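Support > Furniture > Folding Tables > Plornness 136 > Setting Up and Care

Search manuals Enter model or part number Go

We use cookies to remember your model and language. Accept all Manage settings

Section 4. Setting up the table

Read this section before you open the table for the first time. It applies to the Plornness 136 and to the longer Gosen version, which has the same top and the same leg braces. If you have the Bermúdez height kit, fit it after step 6.

Before you start, clear a space at least 58 inches wide on a hard, level floor. Marble, tile and sealed concrete are all suitable. Sweep first. Grit under the feet will mark polished stone, and on marble the mark does not come out with household cleaners.

1. Lay the folded table on its side with the handle facing up.

2. Release the catch and open the two halves until they are flat. Keep your fingers away from the center hinge.

CAUTION: The hinge closes with force. Do not let children open or fold the table.

3. Swing out the first pair of legs until the brace is straight.

4. Slide the locking ring down over the joint in the brace. It should drop all the way. If it stops partway, the brace is not straight yet — push the leg outward a little and try again.

5. Repeat steps 3 and 4 for the other pair.

6. With one person at each end, turn the table upright and set it down on all four feet together.

7. Press down on each corner in turn. If the table rocks, turn the foot under the high corner until it stops rocking.

NOTE: The feet have 10 mm of adjustment. Do not unscrew them beyond the groove.

Using the tabletop

The top is made for everyday work such as sorting mail, folding clothes, crafts and light repairs. The maximum load is 200 pounds, spread evenly. Do not sit or stand on the table, and do not put the whole load on one end.

The rim along the edge is slightly raised. Lift heavy boxes over it instead of dragging them across. 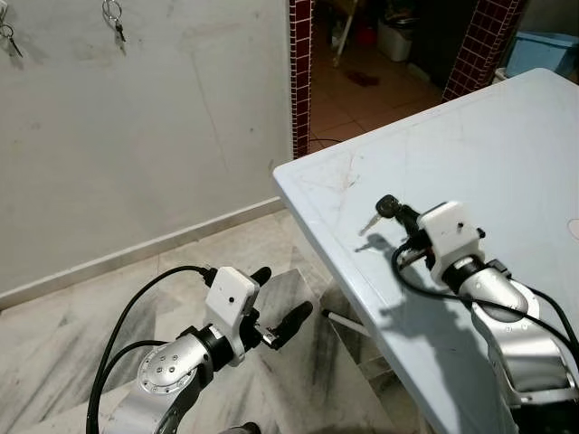

Keys, coins, belt buckles and tools with bare metal edges will scratch the surface over time. Fine scratches do not affect the strength of the top and are not covered by the warranty. If you want to keep the surface clear of them, use the Tomusero mat (sold separately) or a piece of felt.

Cleaning

1. Wipe off loose dust with a dry cloth.

2. Wash the top with warm water and a little dish soap. Work along the rim last, where crumbs collect.

3. For scuffs and brown smudges, make a paste of baking soda and water, leave it on for 10 minutes, then rub gently and rinse.

4. Dry the top and the leg braces before folding.

CAUTION: Do not use bleach, acetone or steel wool. Do not put hot pans directly on the top.

If a stain is still there after two tries, leave it. Harder scrubbing dulls the finish, and the dull patch will show more than the stain did.

Folding and storage

Turn the table on its side, lift each locking ring, and fold the legs in before you close the top. Store it upright in a dry place, out of direct sun. Check the brace screws every six months and tighten any that have worked loose.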